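Trullomgate Field Recorder Kit
For podcasts, conference panels and interview series

Product code: 3126-F
Stock: available to order
Last updated August 2020

Overview

The Field Recorder Kit is a portable recording set for people who make talk programs about film, television, comics, music and fan culture. It was put together for hosts who record away from home: in hotel rooms between conference sessions, in seminar rooms, at the back of a convention hall, or in a library study room booked for an hour.

The kit records up to four voices on separate tracks. Everything packs into one shoulder case that fits under an airline seat. It runs from the mains, from a USB power bank or from its own battery.

If you record alone at a desk and never travel, the Tikcombe Desk Set is cheaper and will do the same job.

What's in the case

Dronis R4 four-track recorder
Four dynamic handheld microphones with foam windshields
Four XLR cables, 3 metres each
Four folding table stands
Headphone splitter with separate volume dials
One pair of closed-back headphones
USB-C power supply and cable
32 GB memory card
Padded shoulder case with removable dividers
Printed quick-start card

Extra headphones are sold separately. Most groups of four bring their own. Any pair with a 3.5 mm plug will work in the splitter.

The recorder

The R4 has four microphone inputs with a level dial for each. The dials are recessed so they don't move when the unit is slid across a table. Each input records to its own file and the recorder also makes a stereo mix, so you can send a rough version to a co-host the same evening and leave the proper edit until later.

A second, quieter copy of each track is saved at the same time. When somebody laughs into the microphone and the main track distorts, you can drop in the safety copy for those few seconds. This can be turned off in the menu to save space on the card.

The screen shows level meters, time recorded and time remaining. Text is large enough to read at arm's length. There is a hold switch on the side which locks every control except the dials.
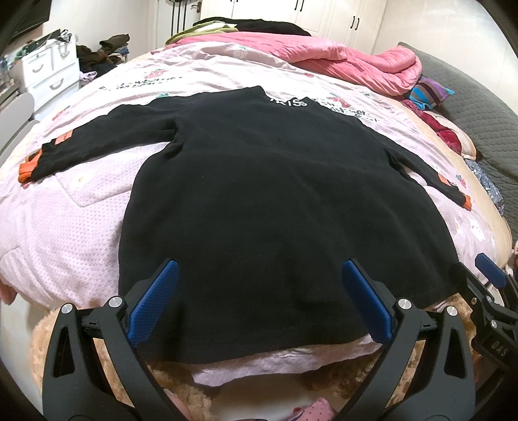
Battery life is 9 hours with two microphones connected and 7 hours with all four. These are Trullomgate's own bench figures, with the screen dimmed and the headphone splitter in use. Cold rooms will shorten them. The recorder closes and saves the current file before it switches itself off.

The microphones

We supply dynamic microphones because they pick up less of the room. Hotel rooms and classrooms have air conditioning, corridor noise and hard walls, and a sensitive studio microphone will hear all of it. The trade-off is that speakers need to stay close, within a hand's width of the windshield. A guest who leans back in the chair will fade out.

The windshields come in four colours (grey, red, blue, yellow) and the matching cables have a band of the same colour at each end. The recorder inputs are marked to suit.

Recording at conferences

A few points that come up often in emails to our support desk.

Panels. The kit can record a panel from its own microphones, but it can't record a venue's sound system without the line adaptor (code 2102-L, not included). Ask the venue technician which output to use before the session starts. Set the input to LINE in the menu or the recording will be badly distorted.

Permission. Many academic conferences ask that papers not be recorded unless the presenter has agreed. Check the program or ask the session chair. We sell a pad of plain release forms, and the same form can be downloaded at no charge from the Support page.

Hallway interviews. Two microphones and the recorder can be used on the shoulder strap without the stands. Leave the other two in the case. Put the windshields on even indoors.

Playing clips. If you plan to discuss a song or a scene, it is easier to add the clip in editing than to play it in the room. The R4 has no sound pads. If your show needs them, look at the Aquino Studio Mixer.

Files and editing

Files are saved as 24-bit WAV. Each session goes into a folder named with the date and start time. Plug the recorder into a computer with the USB cable and it will appear as a drive. No driver is needed for Windows or Mac. The recorder can also be used as a USB microphone input for online calls, though in this mode the computer receives the stereo mix only and the separate tracks stay on the card.

Editing software is not included. The files open in all the usual audio editors, free or paid.

Specifications

Inputs: 4 x XLR, switchable mic/line
Outputs: 1 x 3.5 mm headphone, 1 x 3.5 mm line
Recording format: WAV, 24-bit, 48 kHz
Tracks: 4 plus stereo mix
Card type: SD, up to 512 GB
Power: USB-C or internal rechargeable battery
Case colour: charcoal
Plug type: Australia/New Zealand (others on request)

Care

Wipe the recorder with a dry cloth. The windshields can be washed by hand in warm soapy water and should be left to dry completely before they go back on. Coil the cables loosely. Do not store the case in a parked car over summer.

If the kit won't be used for some months, charge the battery to half and switch the recorder fully off with the rear switch.

Hire

The kit can be hired by the week from our Trullomgate counter or sent by courier within Australia. A refundable deposit applies. October is our busiest month for hire, so book early if your conference falls then. Hire kits are supplied with an empty card. Please copy your files off before you return it, as cards are wiped when the kit is checked in.

Warranty and returns

Recorder: two years
Microphones and stands: two years
Cables, windshields and headphones: six months
Battery: one year

Unused kits can be returned within 30 days in the original packaging. For hygiene reasons we can't accept headphones or windshields that have been opened, unless they are faulty.

Related products

Line adaptor, 2102-L
Spare windshields, set of four
Tikcombe Desk Set
Aquino Studio Mixer
Release form pad, 50 sheets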